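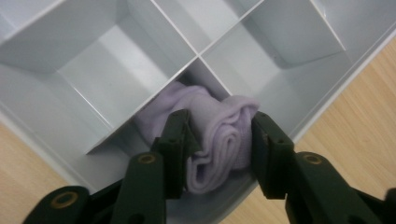
Aula 3 – Classificar antes de guardar

Pessoal, hoje entro na parte de que mais gosto: como decidir as categorias de um arquivo pequeno. Eu sempre começo pelo uso. Quem procura, procura por data, por assunto ou por nome? No acervo da Gunawan eram 800 fichas e eu quis separar tudo por tema logo de cara – que trabalheira! Acabei refazendo por data e criei só seis classes.

Uma bandeja com divisórias já dá a ideia: cada coisa num compartimento, e o documento que cabe em dois pede uma remissiva (vimos isso na aula passada, lembram?).

Para a próxima aula, leiam o texto da Endang Entili até a página 38 e tragam um plano de classificação para as contas da casa de vocês. Pode ser à mão, eu aceito rabisco!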